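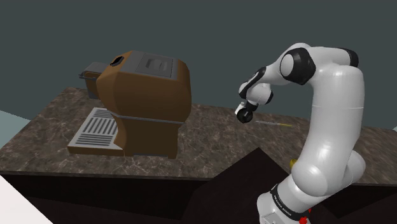

Section 6. Setting up a neighborhood desk in Clular

A neighborhood desk is the part of Clular where your reporters file what they hear from one locality: rumors, road closures, statements from both sides of a lane. You need one desk per locality, and it has to exist before anything goes wrong there, which is usually when people ask how to make one. Do the set-up sitting down and with something to drink. A boxy caramel-brown espresso machine on a marbled counter would do nicely, and the office kettle will also serve. The whole job can be finished in one sitting if you have your street list ready.

Before you start

You need an editor login, a list of streets and lanes with every spelling in use, and at least two reporters who know the area. If both of them know the same half of it, find a third.

6.1 Create the desk

1. Open Desks and choose New Desk.
2. Type the locality name as residents say it. The municipal name goes in the second field, where the municipality can enjoy it.
3. Draw the boundary on the map. Click once for each corner and double-click to close the shape. A desk can have up to 100 corners. If you need all of them, you are probably drawing two desks.
4. Choose Save Draft. The desk stays gray until it has an editor.

Note: Do not use a main road as the boundary if people on its two sides are likely to be talking about each other. Our test desk at Skakano was split this way, and each half filed a complete account of the same argument for a month without either editor seeing the other's. Put the road in the middle.

6.2 Add people

1. Open the People tab and enter each reporter's phone number.
2. Give each one a role. Filer can submit reports. Checker can confirm them. Editor can publish.
3. Set a second editor. The first one will be on a train.

Caution: A person can be both Filer and Checker on the same desk, but Clular will not let anyone confirm their own report. Please do not get around this by making a second account. Gaurav Mittal of our support team found 23 of these in September and is still discussing it.

6.3 Add the languages

1. Choose the languages people will file in. Mixed scripts in one report are fine.
2. Upload your street list under Place Names.
3. Look through the merged spellings. Clular guesses which ones belong together, with more confidence than it has earned. Click Separate to undo a bad guess.

6.4 Set the holding time

Each new report waits in the queue before an editor can publish it. The default is 125 minutes, a figure that came out of a long meeting and pleased no one present.

1. Open Timing.
2. Leave the default for reports of injury, damage or crowd movement.
3. Shorten it for water supply, power cuts and traffic.
4. Tick Require Two Sources for anything that names a religious group, a caste or a party.

Caution: Tick the box in step 4 even if your newsroom has a house rule about it. House rules tend to go soft at 11 at night.

6.5 Test the desk

1. Ask a Filer to send a report with the word TEST in the headline.
2. Ask a Checker to confirm it, then a different one to reject it. The status should change to Disputed.
3. Delete the test. Poonam Dixit, who wrote the first version of this guide, once left hers up over a long weekend and received two letters to the editor about it.

If the status stays on Waiting, see whether both Checkers have opened their invitation messages. If they have, sign out and in again. If it still says Waiting, write to support with the desk name and the time of the test.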